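Katon Road block club, minutes, 2022-08-28

Ten of us made it, and I took notes again (sorry about my spelling!). Asmaa Mahrous opened with the bake sale money - we cleared $193, our best August yet!

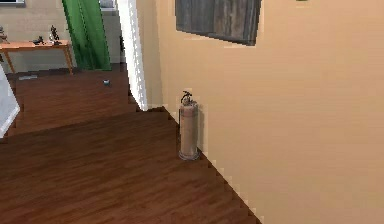
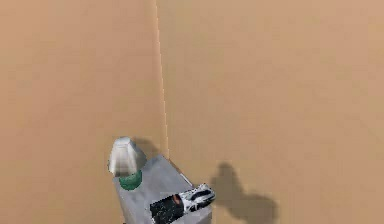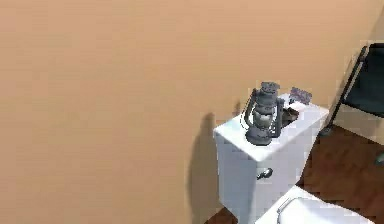
Next we got onto the street party, and wow, did people have opinions. I wanted live music, Asmaa wanted a potluck, so we voted for both. We'll borrow 50 chairs from Stakotby Hall and I'm calling them tomorrow. Two folks still owe dues. Parking got pushed to next time.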